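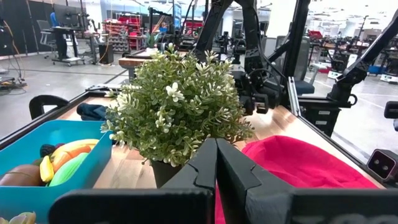

Alisado Clero

El alisado Clero (también «clero frío» o, en peluquería, simplemente clero) es un tratamiento capilar semipermanente para reducir el encrespado y relajar la onda. No confundir con la permanente inversa, que rompe los enlaces del pelo. Se hace en salón, casi siempre en una sola sesión, y se va perdiendo con los lavados.

Nombre

Del producto original, Clero, comercializado por la casa Thygesen. Con el tiempo el nombre pasó a designar la técnica, aunque el producto usado sea otro. En las cartas de los salones aparece también como «sellado Clero» o «laminado». Este último término es discutido: en otros salones laminado es un baño de brillo sin efecto sobre la onda.

Historia

Origen poco documentado. Las primeras menciones están en folletos del salón Clullero, que lo ofrecía los sábados y solo para melenas largas. Después lo adoptó la cadena Eketti, que acortó los tiempos y quitó el segundo aclarado. De ahí salen las dos variantes que se siguen enseñando en las academias — la larga o Clullero, la corta o Eketti.

Composición

Crema ácida con aminoácidos, queratina hidrolizada y un agente acondicionador. La fórmula de Thygesen se vende en envase de 500 ml, que da para unas 5 aplicaciones en melena media. Las versiones genéricas llevan más silicona, dan brillo inmediato y duran menos.

Procedimiento

Lavado con champú de limpieza profunda, sin mascarilla. Secado con aire, casi completo. Aplicación por mechones finos, a dos centímetros de la raiz, nunca sobre el cuero cabelludo. Exposición de 65 minutos en la variante larga; en la corta, bastante menos, según el grosor. Aclarado parcial, secado con cepillo y plancha a temperatura moderada. En cabello decolorado se baja la temperatura y se hacen menos pasadas.

La variante larga añade un segundo aclarado y una mascarilla neutra al final.

Resultados y duración

Menos volumen, secado más rápido, onda más abierta. El rizo cerrado no queda liso, cosa que genera bastantes quejas. Duración variable: depende del champú, la piscina, el mar y la porosidad. El retoque suele limitarse a medios y puntas.

Contraindicaciones

No se recomienda con heridas o irritación en el cuero cabelludo, ni en cabello con henna metálica. Tampoco el mismo día que un tinte — los tonos rojizos y cobrizos se aclaran con el calor. Prueba de mechón previa. Local ventilado durante el planchado, por los vapores.

Cuidados posteriores

Esperar 2 días antes del primer lavado. Evitar gomas apretadas y horquillas, que marcan. Champú sin sulfatos. Nada de exfoliantes capilares las primeras semanas, ni champú anticaspa salvo indicacion médica.

Véase también

Baño de brillo
Botox capilar
Decoloración
Permanente
Plancha de pelo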